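Making the Bed: Where the Minutes Go When You Change the Sheets
Final report, Household Work Studies, Unit 2
Yến Khổng and Lauri Pitkänen

1. Why we picked this

The assignment was to choose a chore and watch it closely enough to say something new about it. Other groups chose cooking, which comes with snacks. We chose changing the sheets, which comes with a mattress and two people who disagree about which way is up on a fitted sheet.

Our starting question was simple. When a person says changing a bed is annoying, which part do they mean? Lauri was sure it was the duvet cover. Yến was sure it was the last corner of the fitted sheet, the one that goes on and takes the first corner off with it. We each wrote our guess on a piece of paper and taped it inside the closet door, where it stayed until July.

2. How we did it

We used the spare bedroom in the Breltstead apartment building where Yến's family lives. The two of us changed the bed 18 times, nine times each. One person worked and the other held the stopwatch and was not allowed to give advice. This rule was broken in the second round and had to be repeated out loud in every round after that.

We split the job into stages: strip, clear, fitted sheet, top cover, pillows. "Clear" was not in our original plan. We added it after the first afternoon, when we noticed how much time went into dealing with whatever was already lying on the bed. A spare bed attracts things. Coats, folded towels, a child's blanket, a box of Rikell light bulbs that moved from the bed to the floor and back again for the length of the study.

We also kept a rule that the mattress had to be fully bare before the fitted sheet stage could start. Yến's aunt Phí thought this was silly, and said a sensible person pulls off one sheet and puts on the next without stopping to look at anything. She may be right, but then we would have had nothing to time.
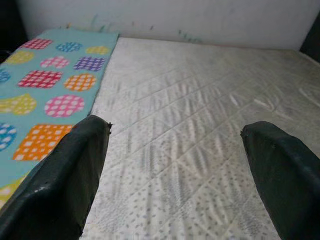
The bare stage ended up being more useful than we expected, mostly because of the stitching. A quilted top with diagonal seams gives you no help in lining up a sheet. Every line you see is pointing at a corner you are not working on. Lauri tried using the seams as a guide for three rounds and put the sheet on crooked in all of them. Yến ignored the pattern and went by the wall, and did better.

Colored blankets were the other thing we had not thought about. White sheets on a white bed are hard to judge, and more than once the person working could not tell whether the hem was over the side yet. With something bright next to it, the edge was easy to find. We started leaving a colorful blanket nearby for this purpose -- then had to change our own rules, because technically it should have gone in "clear."

3. What we found

All 18 changes together took 1,358 seconds on the fitted sheet alone. The clear stage came second, at 415 seconds, and most of that was people picking something up and then looking for a place to put it. Neither of our guesses mentioned this.

The duvet cover, which Lauri had sworn was the villain, did not get a fair trial. After the fourth round the zipper broke and we switched to a plain Zavora bedspread, so our top cover times are really two different jobs and we have left them out of the totals. Lauri would like it noted that he still believes he was right.

The last corner did cause trouble. In most rounds it took longer than any of the other three, and in five rounds the opposite corner popped off at least once. Starting at the corner nearest the wall helped both of us. It is the worst corner to reach, so you want it done while you still have some patience.

We got faster over the first six rounds and then stopped getting faster. Yến got slightly slower toward the end, which she blames on the heat and Lauri blames on Yến.

4. Problems with the study

Two people is a small number, and both of them were being graded. One bed is an even smaller number. We also never washed anything between rounds, so the sheets got softer and stretchier from handling, and later times may be a little flattering.

The stopwatch person sometimes laughed, and this is in the data.

5. If we did it again

We would use a second bed with a plain top, to check whether the diagonal stitching really throws people off or only throws Lauri off. We would test a sheet with the short side marked. Yến sewed a bit of red thread onto one hem after the study was over, and the whole family now uses it.

We would also replace the zipper first.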